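Service Robotics, Unit 2: Household Chores as Manipulation Problems
Instructor: Fedir Holovko
Reading before Tuesday: Antoniuk notes, section on contact and compliance

2.1 The question

Can machines do household chores yet? The question is too broad to answer as asked. A dishwasher does a chore. So does a floor vacuum. Both work because the task was changed to suit the machine: racks hold the plates, and the vacuum never leaves the floor. In this unit we look at chores where the machine has to work with ordinary objects and ordinary tools, left where people leave them.

2.2 Spreading jam on toast

A person does this in 15 seconds without planning it. Broken down for a two-arm system, the task has at least these stages: locate the bread, hold it still, grasp the utensil, load it, move it to the bread without spilling, spread, return the utensil. Each stage has its own failure mode, and the errors carry forward. A utensil gripped at a poor angle can still be lifted out of the jar, but it may be useless for spreading.

Three properties make the task hard. Toast is stiff until it breaks, so grip force has both a lower and an upper limit. Jam sticks to whatever touches it, and its amount on the utensil is hard to judge from a camera. Glass jars reflect and refract light, which degrades depth readings near the rim.

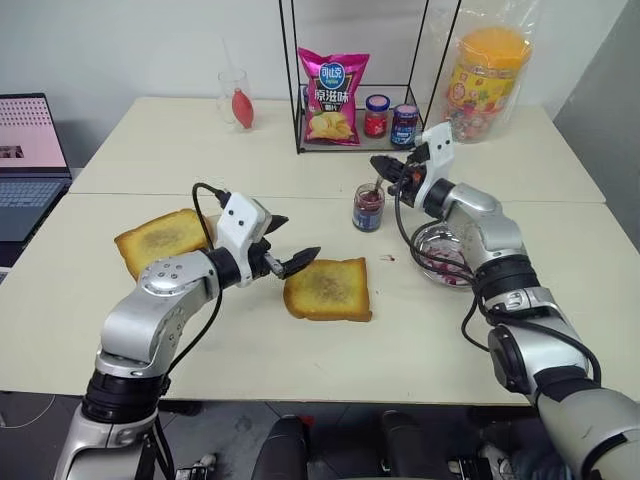
Figure 2.1. Two-arm tabletop setup with toast and an open jam jar. Note the utensil standing at an angle in the jar and the jam smear to the right of the center slice.

Residue of this kind matters for scoring. A trial may meet the stated goal (jam on bread) and still leave the table in a state no household would accept. Decide before the first trial whether cleanup is part of the task, and write it down.

2.3 Reading success rates

Suppose a system completes 80 percent of 200 trials. Before comparing that number with another, check the following:

Were the objects reset to fixed positions?
Was the same jar used throughout, and at what fill level?
Did a person step in, and was that trial counted?
Was there a time limit?

The Devham and Voseo case studies in your packet answer these differently, so their rates should not be placed in one table. Wundness reports stage-level results — a better practice, and the one required for your lab report.

2.4 Working position for this course

Single stages are often within reach under controlled conditions. Full chores in an unfamiliar kitchen remain an open problem, mostly because of recovery: the system must notice that something went wrong and choose a sensible next step.

Exercise for section: pick one chore you did this week, list its stages, and mark the stage where a dropped or shifted object would be hardest to recover from. Limit: 2 pages.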